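### 4.2 What the diary figures can and cannot show

The claim that households in Lestevstead waste less food when they plan meals on a Sunday rests, as far as we can trace it, on a single survey of 136 kitchens. It has been repeated in council leaflets, in two teaching packs and in the publicity for the Clonolix meal planner. We do not think it has earned that attention. The survey asked people how much they had thrown away in the previous month, and people are poor judges of this. They remember the whole loaf that went mouldy and forget the half portions scraped off plates every evening.

Our own diary study was meant to do better, and in some respects it did. Of the 234 households that agreed to take part, most returned at least one usable week. The trouble lies in the word "usable". Diaries with blank days were kept if the household said it had eaten out, and we had no way of checking. Thirteen households wrote the same entry for every weekday. We left these in for the main analysis and took them out for a second run, and the gap between planners and non-planners shrank by enough to worry us.

There is also the matter of who plans. Planners in our sample were older, cooked more often and were more likely to own a chest freezer. Any of these might cut waste without a written plan. Liapis, whose earlier work in Istotitz is often cited in support of planning, matched households on size but not on freezer space, and we cannot see how the result survives that omission.

A smaller problem concerns what counts as waste at all. Meat and sausages were the worst category for disagreement. Two coders sorting the same entries differed over food left out on a worktop, an item such as that in Figure 3 being "waste" to one and "pending" to the other. The diary instructions said nothing on the point, and the coding guide was amended only in May, after most entries had been sorted.

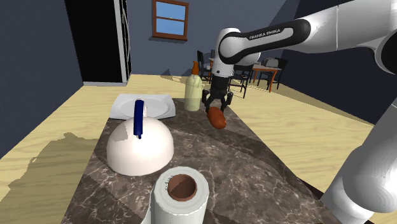

**Figure 3.** A sausage-shaped food item on a marble counter (computer-rendered).

Réka Simon objected, on reading a draft of this section, that we were asking more of the planning claim than we would ask of any other piece of kitchen advice, and that a small effect found twice is still an effect. She would keep the Lestevstead survey as weak evidence and give it a low weight. Our difficulty is that both studies share the same fault. If keen planners under-report what they bin, and it would be odd if they did not, then a second study built on self-report will find the same thing as the first and tell us no more. Dennis Ogola's suggestion of weighing bins on collection day would settle part of this, though it would miss whatever goes to the dog or down the sink.

We therefore report the difference in Table 5 without a recommendation attached. Section 4.3 turns to the freezer question, where the records are at least a little fuller.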